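Working Safely and Cleanly at the Arm Bench
Handout 4, Intro to Automation Lab
Donthorpe campus, revised 2/22/18

Welcome back! Last session was all about moving the arm. Now we get to the part I look forward to most every term, the house rules for doing good work with it. I know, rules don't sound like the fun part. Stick with me. Good practice is what lets you run a task 200 times and trust what you wrote down at the end.

Keep this sheet in your lab folder. The checkoff at the end of the unit is based on it.

1. Three layers of rules

There are general safety standards for robots, written for people who build and install them. Our lab sits under those, and you will read excerpts in the second half of the course. Then there are the maker's instructions in the binder at each bench. Last come the local rules, which are the ones in this handout. If two layers disagree, follow the stricter one and tell the instructor.

Local rules are the only layer we can change. If you find one that is silly or unclear, write it up! Two of the rules below came from student reports.

2. Before power goes on

Walk all the way past the bench and look at it from both sides. Loose sleeves, lanyards and long hair get tied back or tucked in. Find the stop button and put your hand on it once, so your arm knows where it is. Check that the speed limit in the Wimum control panel is set to 20 percent. It goes back to its default after a restart, so check it again if you had to reboot.

One person is the operator and the other is the watcher. The watcher does not hold a phone, a pencil or a cup of coffee. Swap as often as you like, but say it out loud when you do.

3. Setting up the work area

Objects go on the board, and the board goes flat on the table. Push down on each corner before you start. A board that rocks by a hair will wreck a careful height setting, and you can lose a whole lab period hunting for a bug in code that was fine all along.

Choose your start layout on purpose. A piece standing alone with clear space on every side is an easy target. Pieces that touch are a much better test, and a much more interesting one – a small error in position can push the neighbors before you ever reach the piece you wanted. Please try both kinds, and label which is which in your log.

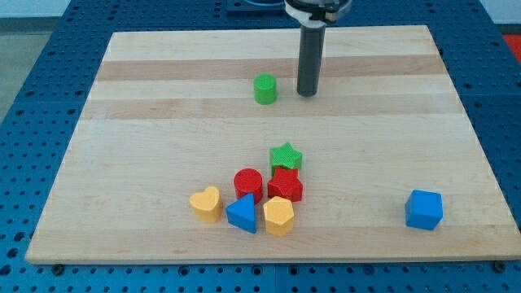
Write the layout down in words as well as in a sketch. "Heart on the left, pentagon on the right" beats "same as before" every time. Use color plus shape for names: red cylinder, green cylinder, blue cube. If you just write "cylinder," whoever reads your log next week has to guess, and that reader may well be you.

4. While the arm is moving

Hands stay off the table. If a piece tips over or rolls, let it go. Stop the arm, wait for the panel to show HOLD, then reach in.

Come down slowly over the board. The last bit of travel is where most contact mistakes happen, so split each descent into two moves: a normal one to the hover height, then a slow one to the work height. In the Tronder motion files these are already separate lines. Please don't merge them to save time.

Never change a height and a speed in the same edit. Change one, run it, log it, then change the other. It feels slow for the first ten minutes, and after that you'll wonder how you ever worked any other way!

5. Logging

Every run gets a line, including the bad ones. Especially the bad ones. A line holds the run number, the layout name, the speed, the result, and a short note if anything odd happened. Results are PASS, FAIL or STOPPED. There is no "almost."

Our shared log from the Colombo project has 956 runs in it, and 138 of those are marked STOPPED. I love that number. It means people hit the button when they had a doubt, and then told us they did it. You will never lose points for a stopped run.

6. Shutting down

Park the arm, then power off. Put all the pieces back in the bin and wipe the board with a dry cloth (no sprays, please). Save your log to the class folder under your bench number.

For next time

Read the section on stop categories in the course pack. Then pick one rule from this sheet and write half a page on what could go wrong if a team skipped it. Be concrete – name the object, the move and the person closest to the arm. Bring a printed copy, as we'll be trading them across benches.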